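课程项目报告(第二稿,结论还没改完)
题目:双臂平台上两种末端执行器的对比,夹爪 vs 带手套的灵巧手
小组:Restness
组员:Kamran Arabzadeh、Leanne Gosling、Chelsea Mapplebeck
指导:Keith Parsons
日期:2019年7月17日,星期三

1 为什么做这个
上学期的小组用平行夹爪做折纸盒,报告里写“基本可用”,但没给失败的分类。我们接着做。问题很简单:薄的、软的、形状不规则的东西,换成五指手到底有没有好处,值不值得多出来的布线和标定时间。
任务选的是瓦楞纸板折叠和双手交接。纸板便宜,坏了不心疼,而且每折一次刚度就变,对控制器不友好,正好。

2 设备
两条白色机械臂,同一型号,固定在桌子同一侧,手朝桌子中间。
末端A:平行夹爪,Clarnen 的,行程90毫米,开合一个自由度。
末端B:灵巧手,外面套黑色手套。手套是后来加的,裸指碰纸板打滑太厉害。
控制器也有两个:Farahani(位置控制,原来就在用)和 Brever(带力限幅,Kourosh Khosravi 帮忙移植的,接口文挡很少,花了我们两周)。
相机固定,不跟臂走。试过装在腕上,线缆一转就绷,放弃了。
布线这块多说一句:腕部出来的线必须留弯,不要贴着臂拉直。第一周右臂的线就是拉太紧,转到极限位时接头松脱,查了一下午才查出来。后来的人请先看接头再看代码。

3 步骤
(1)两臂回零,检查手指零位。
(2)纸板放在两臂之间,位置不严格,故意的。
(3)左手先抓,抬起;右手去捏另一边。
(4)两手同时保持,然后右手带着边往里折。
(5)放下,人工判定成功、滑落、压坏、没抓到。
四种组合(A/B 乘 Farahani/Brever)各做90次。顺序打乱,免得都是下午做B。纸板每6次换一块新的,一开始没换,折痕越用越软,那批数据作废了。

4 结果
数字表放附录,这里只讲现象。
夹爪+Farahani:抓取很稳,折叠很差。夹住以后纸板绕夹持线转,右臂一推整块就歪。失败大多是“滑落”。
夹爪+Brever:力限幅让压坏少了,转动的问题还在。这个跟控制器没关系,接触面就那么窄。
灵巧手+Farahani:最糟糕的一组。手指闭合没有力上限,纸板边缘经常被捏皱,有几次直接戳穿。Leanne 在记录里写“像捏饼干”,保留原话。
灵巧手+Brever:折叠和交接都是四组里最好的。左手几根手指弯过来兜住纸板,右手只用指尖捏边,纸板基本不转。代价是慢,每次抓之前要等手指到位,操作的人会着急。
另外有一类失败表里没有单列:右手指尖到位了但没接触到边,差一点点。原因是纸板抬起后自己弯了,相机给的位置还是弯之前的。四组都有,灵巧手稍好,手指张开范围大,蒙也能蒙到。

5 遇到的问题
手套。戴上以后摩擦好了,但指尖变厚,捏薄边时手感(如果可以这么说)变钝,指尖力读数偏低。我们重新标定过2次,第二次以后才比较可信。手套还会慢慢往前滑,要隔一阵拉一下,不拉的话指尖多出一截空的。
光线。窗户在后面,上午背光,纸板边缘检测不稳。拉上薄纱帘好一些,没有完全解决。建议以后换方向摆桌子。
延迟。Brever 日志每条间隔不均匀,Chelsea 写了脚本重新对齐,设了900毫秒的超时,超过就丢掉这条。这个值是试出来的,没有理论依据,Keith 已经批注过了,会补。

6 暂时的结论
只做抓起放下,用夹爪,别折腾。
要折、要交接、东西会变形,灵巧手有优势,但前提是控制器能限力。单独换手不换控制器反而更差,这点出乎我们意料,开题时猜的是手比控制器重要,猜反了。
不能说的:我们只试了纸板。布料、塑料袋都没做,不外推。

7 还没做的
— 附录表格里 A 组的单位要统一
— 纸板弯曲以后重新定位,想试抓起后再拍一次
— 不戴手套的对照组,样本太少,目前没法写进正文
— 9月答辩前把 Brever 的移植说明整理出来,给下一届用
— 参考文献格式(Chelsea 负责)

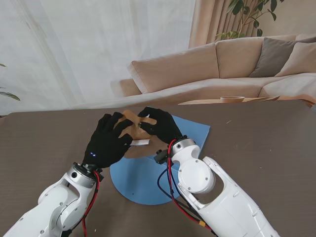
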